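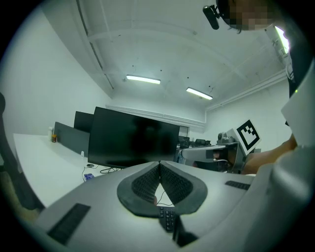

1/ Notes on re-cabling the long white desk at the Tramgate office. Mostly for whoever inherits it. Posting as I go through my list, so the order is the order I wrote things down.

2/ Starting condition: monitors, keyboard, small peripherals, and a lot of cable lying on the work surface. Everything functions. The objection is that you can't wipe the desk, and you can't pull one lead without dragging two others.

3/ The loops under the big monitor are slack. Display and power leads come in a standard length, the distance from screen to outlet is shorter, and the excess ends up on the desktop. Coiling it behind the stand is tempting. It makes the next swap slower.

4/ Rule I'm using: slack goes under the desk, never on it. What comes over the top surface is the last bit of lead, from the back edge to the device. If a lead is too long by more than a forearm, replace it with a shorter one.

5/ Measured the underside before ordering anything. Usable run between the legs is 158 cm. A Juster tray fits with room at both ends for the plugs to turn. I'd ordered the next size up in May for a different room and had to send it back, so I measured twice.

6/ Screens stay off for the whole job. Pull power at the outlet end first, then at the device. If you do it the other way round you end up with a live lead hanging somewhere behind a divider.

7/ Small items. Bottles, adapters, anything that collects at the foot of the dividers: take them off before you start. A plug left loose on the desktop will get paired with the wrong device by the end of the day. Tape and a marker solve this.
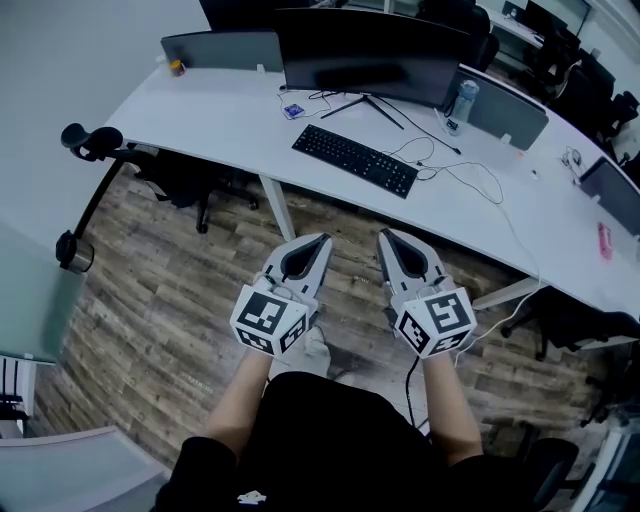 Number pad side. White and black cables together, one long white one over the front edge.

8/ The front edge is my main complaint. A cable hanging off the front of a desk gets caught by a knee, a chair arm or a foot. Back edge only. If it won't reach by the back edge, it needs a different cable or a different outlet.

9/ On mixing colors: white and black in the same tangle is an advantage. Pull all the white ones first, since they're easy to follow by eye, and what remains is a smaller problem. I label both ends before unplugging. One end is not enough.

10/ Monitor stand with splayed legs. Fine stand, but the legs trap anything routed between them. Run leads behind both legs and down, and you can still slide the screen sideways without unthreading anything.

11/ Dividers. The gray panels stand along the back, so the cables have to get past them. Use the gap where one panel ends. Don't pinch a lead under a panel foot. I have replaced 3 that way over the years, all of them my own work.

12/ Water bottle goes on the far side of the desk from any power strip. It's a closed bottle with a cap. Still.

13/ Ties: hook-and-loop, 9 mm wide. Zip ties hold better and I don't use them at a desk. Every change means cutting, and sooner or later the cutters find insulation.

14/ Floor. It's wood, and I'd like to keep the finish. No adhesive channel, no tape. Zorkstead sell a weighted cover strip that just sits there, but the better answer is to have nothing crossing the walkway.

15/ That applies most on the side of the room leading to the doorway and the stairs. A loose cable on a route people take toward a staircase is a safety item. It gets dealt with first, whatever else is unfinished. 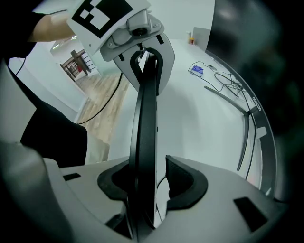

16/ Reassembly order: tray, power strip in tray, power leads, display leads, then USB. Keyboard last. Tighten the ties only after the screens have been turned on and moved through their full range.

17/ Leave a hand's width of free lead behind each monitor. With less, tilting the screen pulls on the connector. With more, you're back to post 3.

18/ Someone asked whether a desk with a built-in channel would be simpler. Cantero make one. It's good if you never change equipment. This desk gets changed often, and an open tray is quicker to get a hand into.

19/ Time: almost 4 hours, including labels. Labeling was the longest single part. I'd budget the same again.

20/ Open items: a shorter display lead, and a second outlet at the back so the long white cable can be retired. Next check is 8th February. Will add to this thread if the tray sags.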